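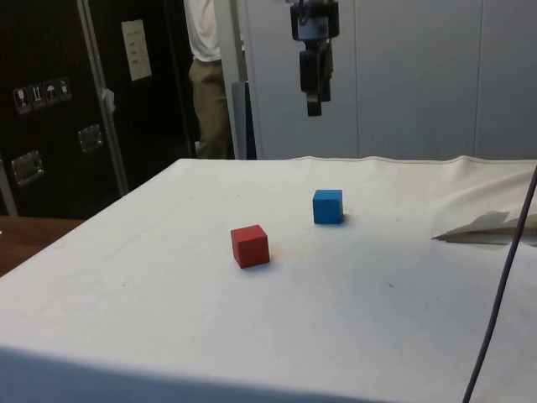 # Collecting demonstrations for the two-block task, start to finish

When Leonie Diekmann handed me this task in July, the instructions fit on a sticky note, and I spent most of my first afternoon finding out what the sticky note left out. So I've written the longer version, and if you're new to the group (welcome!), please read it once all the way through before you power anything on.

The task is "put the red block on the blue block." We use it to compare two ways of training the same policy: one on demonstrations that always begin from the same arm pose, and one on demonstrations where the starting pose is jittered. Everything else should match between the two sets, and most of the fussiness below comes from that.

## Before you record

1. Start the Wulteo recorder and open a new session. Put your name in the operator field, and please type it the same way every time (I had three different Naa Mahamas to merge last month, and she was very gracious about it).
2. Check the live view from the fixed camera. Both blocks should be fully visible with the gripper raised.
3. Press the cloth down where the blocks will go. A wrinkle off to one side is fine, but one under a block will tilt it, and then your stack leans.
4. Run the gripper through one full open and close with nothing between the fingers.

## Placing the blocks

Smadi is our little placement script. It draws two outlines over the live view, one for each color, and you slide the blocks until they fill the outlines. Close is good enough! I used to nudge mine for ages trying to get a perfect match, and Leonie finally told me that the small errors are welcome, as long as they turn up in both sets.

Reject a layout if the blocks are so near each other that an open finger would bump the blue one on the way down to the red. Press `r` and Smadi will draw another. Write nothing down; it logs the rejection for you.

## Recording a demonstration

1. Send the arm to its start pose with `home` for the fixed set or `home --jitter` for the varied set.
2. Wait for the tone, then begin moving.
3. Come down over the red block with the fingers lined up with two opposite faces. Turn the wrist while you're still high up, so you aren't twisting right beside the block.
4. Close, lift straight up, and travel across at a comfortable height.
5. Lower until the blocks touch, pause for a breath, and open.
6. Back away straight up, then press `s` to save or `x` to throw it out.

Throw out anything where you dropped the block or had to regrasp. Keep the slow ones, and keep the slightly crooked stacks too, provided they stand by themselves after you let go.

Take a break every 30 demonstrations. Your hands get lazy before you notice, and it shows up as a drift in approach height that Maeve Fitzgerald can spot on a plot from across the room.

## Training and checking

Each set needs 80 saved demonstrations. Copy both to Vumgate and launch them with the same config, changing only the data path. We train six seeds per set and score every one on the same held-out list of layouts, which lives in the Kakthorpe repository under `eval/two_block`. Please don't practice on those layouts.

Report the seeds separately as well as the average. In our first pass the jittered set recovered better from a missed grasp, but one seed lagged well behind the others, and the average alone hid that completely.

If the recorder stalls while saving, leave it be for a minute before restarting. If it's still stuck, ask Enda Dolan, who wrote the export step.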